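Evaluating read-aloud audiobooks for ages four to seven
Speaker notes, session 2, Monday

Opening. Say who the talk is for: people who buy or catalogue recorded stories for young children, in libraries and in nursery classes. It covers audio with a matching print book. It does not cover apps or video.

Define terms before the first slide change. "Paired set" means one print book and one recording of the same text. "Drift" means any point where the recording and the printed words differ. "Turn cue" means the sound that tells the child to turn the page.

The sample. We took 272 paired sets from the lending stock at Disberg. Each set was played once from start to finish with the print book open, and every drift was logged with its page number. Total logged: 1,079. Do not give an average per set. The spread is too wide for it to mean much, and somebody always writes it down.

Types of drift. Most were small. Contractions account for a large share: the book has "did not", the reader says "didn't". Adults skip over this. A child following with a finger does not, and will often stop. Next come dropped speech tags ("said the goat"), which producers leave out when the reader uses a different voice for each character. The most serious type is a whole line missing. This is usually a sign that the recording was made from an earlier edition.

Ask the room: who checks the edition number on the recording against the one in the book? Wait for hands. Move on.

Turn cues. Three things to measure: loudness against the reader's voice, length of the gap afterwards, and whether the same sound is used all the way through. On gap length, the Nustenar sets leave 4 seconds. That was long enough for most of the older children and too short for the youngest, who tend to turn two pages and have to go back. Some publishers put the cue before the last word has finished. Mark those down heavily.

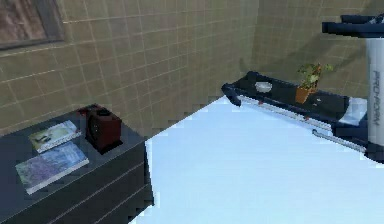

Gadisa Hadgu
Audio stock adviser, Setport Children's Library Service

Reading speed. Count words in the print text, divide by running time with music removed. Music must be taken out by hand, as several sets run it under the first two pages and a few never stop it. A fast reader with long gaps can come out at the same figure as a slow reader with short ones, so record both numbers separately. The form has a box for each.

Voice. Keep this short. Preference scores from adults were of little use. The two adult scorers agreed on clarity and disagreed on nearly everything else. Şükran Akgül ran the listening sessions with children and scored only what could be observed: did the child stay, did the child look at the page, did the child ask for it again. Her score sheet is the one I recommend. Copies are at the side table.

Physical condition. Lending copies come back with the disc in the wrong sleeve more often than they come back scratched. Print the title on the disc, the sleeve and the inside cover of the book. The Yan range already does this. For download codes, check that the code can be used more than once. If it can't, the set should not go into lending stock at all.

Worked case. Play the clip, pages 6 and 7. Stop after the owl. Let people find the drift for themselves (the book says "under the bridge", the reader says "by the bridge"). If the sound fails, read both versions aloud from the handout and carry on.

Scoring. The full form gives a maximum of 280 points. Text match carries the most weight, then turn cues, then speed. Voice and packaging share what is left. A set with a missing line is not scored. It goes back to the supplier with the page number noted.

Likely questions.

Dialect and accent: not marked down. Accent is not drift.

Sound effects: acceptable if they fall between sentences. Log any that cover a word.

Abridged recordings: treat as a separate product and do not shelve with the full print text.

Home recordings by parents: outside the study. Refer to Şükran, who is collecting material on this until August.

Close by asking for filled-in forms to be left by the door.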